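사진으로 보는 책상 이야기 – 자리를 옮기기 전에

안녕하세요. 오랜만에 갤러리 글을 올립니다. 7월 들어 사무실이 어수선했습니다. 아래층 공간을 비우고 위층으로 모두 모이게 되면서, 각자 쓰던 책상을 정리하고 상자를 꾸리는 일이 한 주 내내 이어졌거든요. 처음에는 그냥 얼른 치우고 끝내자는 분위기였는데, 막상 서랍을 열고 보니 다들 손이 느려지더라고요. 잊고 있던 메모가 나오고, 누가 빌려 갔는지 몰라 한참 찾던 충전기가 나오고, 그러다 커피를 한 잔 더 마시고, 그렇게 오후가 다 갔습니다.

파르빈 라샤리 씨가 "치우기 전 모습을 남겨 두면 나중에 보고 웃을 일이 있을 것"이라고 해서 이 페이지를 만들게 되었어요. 정돈된 책상은 어느 사무실이나 비슷비슷하지만, 짐을 싸다 만 책상은 정말이지 제각각이잖아요. 저는 그런 책상을 보는 걸 참 좋아합니다. 무엇부터 상자에 넣고 무엇을 끝까지 꺼내 두는지, 그 순서에 사람 성격이 다 드러나는 것 같아서요. (제 책상은 머그잔이 맨 마지막이었습니다. 머그잔을 싸 버리면 일을 할 수가 없어요!)

이번 이사에서 위층으로 올라가는 상자는 모두 108개였습니다. 번호표는 프라우케 힌리히스 씨가 하나하나 써 주셨고, 그중 24개는 서류만 들어 있어서 허리가 튼튼한 분들에게 부탁을 드렸지요. 책이 든 상자는 작아도 무겁습니다. 혹시 곧 이사하실 분이 계시다면 책은 꼭 작은 상자에 나누어 담으세요. 큰 상자에 욕심껏 담았다가 바닥이 터져서 계단참에 잡지 70권이 쏟아진 일은 아직도 점심시간마다 이야깃거리입니다.

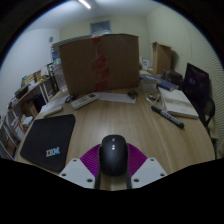
갈색 상자와 빨간 테이프, 그 앞에 펼쳐진 책상 살림. 안경과 검은 마커 펜, 펼쳐 둔 흰 공책도 보입니다.

저는 이 사진에서 책상 안쪽 한가운데 떡하니 서 있는 큰 상자가 제일 마음에 듭니다. 앞면을 따라 세로로 내려오는 빨간 테이프 때문에 꼭 선물 상자 같기도 하고요. 옆으로는 흰 키보드와 흰 리모컨, 돌돌 감긴 검은 케이블이 나란히 모여 있는데, 이런 것들이야말로 이사할 때 제일 골치 아픈 친구들이지요. 케이블은 감아 두기만 하고 이름을 안 적어 두면 새 자리에서 반드시 한 번은 헤매게 됩니다. 틸 드레슬러 씨는 그래서 종이테이프를 조금씩 잘라 케이블마다 기기 이름을 적어 붙이는데, 글씨가 어찌나 작은지 읽으려면 안경이 필요해요.

왼쪽의 검은 마우스패드에 알록달록하게 찍힌 IBM 로고를 알아보신 분도 계실 거예요. 저는 이런 마우스패드를 보면 괜히 반갑습니다. 요즘은 무늬 없는 넓은 패드를 많이들 쓰시지만, 로고가 한쪽에 조그맣게 들어간 네모난 패드에는 그 나름의 멋이 있잖아요. 새 자리에서도 이런 물건은 버리지 말고 계속 쓰면 좋겠습니다.

오른쪽에는 짙은 파란색 책과 종이 더미가 있습니다. 종이 더미라는 게 참 묘해서, 치우려고 들면 꼭 맨 위의 한 장이 중요한 종이더라고요. 저희는 이번에 종이를 '가져갈 것', '스캔할 것', '모르겠는 것'으로 나누기로 했는데, 예상하셨겠지만 마지막 칸이 제일 높이 쌓였습니다. 라인홀트 하름스 씨가 이틀 동안 붙들고 앉아 겨우 반으로 줄여 주셨고, 나머지 반은 지금도 복사기 옆에서 주인을 기다리고 있어요. 혹시 본인 서류가 안 보이는 분은 먼저 거기부터 들여다봐 주세요.

짐을 싸면서 배운 것도 몇 가지 적어 둡니다. 마커 펜은 한 사람이 한 자루씩 들고 다니는 편이 낫습니다. 공용으로 한 자루만 두었더니 다들 상자보다 펜을 찾는 시간이 더 길었어요. 테이프는 색이 있는 것으로 사면 방마다 구분하기가 쉽고, 모니터는 되도록 마지막 날까지 책상에 두세요. 이사 중에도 메일은 오니까요. 간식은 넉넉히 준비하시고요. 셀레스테 바스투스 씨가 구워 오신 치즈빵은 상자를 여섯 개쯤 더 나를 힘을 주었다고 저는 굳게 믿고 있습니다.

위층 새 자리는 창이 넓어서 오후 볕이 깊이 들어옵니다. 화분을 두기에는 더없이 좋고, 화면을 보기에는 조금 눈이 부셔서 블라인드를 알아보는 중이에요. 책상 배치는 아직 바뀔 수 있으니 창가 쪽을 원하시는 분은 프라우케 씨에게 미리 말씀해 주세요. 의자는 쓰시던 것을 그대로 가져가시면 됩니다. 바퀴가 잘 안 구르는 의자는 등받이에 쪽지를 붙여 두시면 틸 씨가 한꺼번에 손봐 주신다고 해요.

정리하기 전의 책상 사진을 갖고 계신 분은 언제든 보내 주세요. 이 페이지에 차례로 더해 나가겠습니다. 짧은 설명도 한두 줄 함께 적어 주시면 더 반갑겠고요, 이름을 밝히고 싶지 않으시면 그것도 괜찮습니다.

2023년 7월 13일 올림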